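Toy block

A toy block (also play block, or building cube where all sides are equal) is a small solid piece, usually wood, plastic, foam or card, made for stacking, sorting and lining up. Sold loose or in sets. Not to be confused with interlocking bricks, which have studs and are a separate entry.

Shape and size

Cubes are the commonest. Edges mostly rounded off a little, for small hands and so they don't chip. Corners left sharp on older sets. Size varies alot between makers and there is no agreed standard – mixing 2 sets often gives a wobbly tower.

Colour

Plain wood or painted. Red, blue, yellow and green turn up in nearly every coloured set. One colour per block is usual, letters or pictures on the faces being the other main type (see Alphabet block). Cheap paint rubs off at the edges first.

Makers

Cloden – plain cubes, boxed. The Imine range came later, softer colours, now hard to find. The Pramora box was the largest at 700 pieces on the lid, though a collector's list gives 691 and the differance has never been settled. Fu made a small set of 14, cubes only, sold each July at the summer fair and not in shops.

Uses

Stacking, naming colours, sorting, counting, pattern copying. Also table games where a block has to be lifted and put down somewhere else without knocking its neighbour. A cloth under the blocks cuts the noise and stops them sliding – a plain one is best, so the colours show up.

Care

Painted wood: damp cloth, dry straight away, never soak. Plastic can go in warm soapy water. Foam takes ages to dry. Store in a lidded box or a drawstring bag, away from radiators. 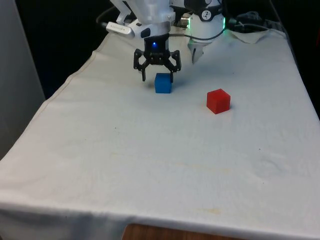

Wooden blocks with a split or a raised splinter should be sanded down or thrown out. See also: Alphabet block, Stacking cup, Shape sorter.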